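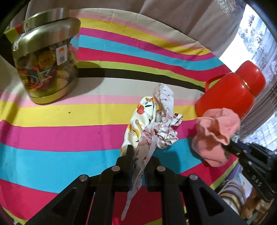

Printed kitchen cloths

By the Household Pages desk, 10/19/23

A printed kitchen cloth is a piece of patterned fabric used for drying dishes, covering food, lining baskets or wiping up. The name is loose. Sellers use "tea towel," "dish towel" and "kitchen cloth" for much the same article, and the differences claimed between them are rarely consistent from one store to the next.

Patterns

Leaves, flowers and fruit are the usual subjects. Small prints, such as red and brown leaves on white, are often sold as hiding stains. The claim is doubtful: a white background shows coffee whatever is printed on it. Large fruit or flower shapes in red, orange, yellow and teal cover more of the cloth and may do a little better, though much depends on the dye. Matching sets are a selling idea more than a household habit. In use, one print ends up crumpled against another, often on a striped tablecloth that matches neither.

Storage and folding

Folding guides multiply every year. The Girard fold, a narrow roll meant to stand upright in a drawer, is said to save space — a saving that depends on the drawer being deep enough in the first place. Many households simply leave cloths in a heap on the table beside the cookie jar and the canister. A heap does no harm to dry fabric. Damp cloths should be hung up. Some come with a loop for a hook, which tends to give out before the cloth does.

Care

The Harnance care booklet recommends washing new cloths 4 times before drying glasses with them. It gives no test results. One or two washes will generally take off the finish that makes new cotton slide over water. Fabric softener leaves a coating and is best skipped.

Comments

Pestness: The roll works fine if your drawers aren't full of batteries.

Grultmont: Mine are 30 years old and still dry better than anything new. Never softened.

Pestness: What about linen?

Related articles

Tablecloth
Cookie jar
Canister
Oven mitt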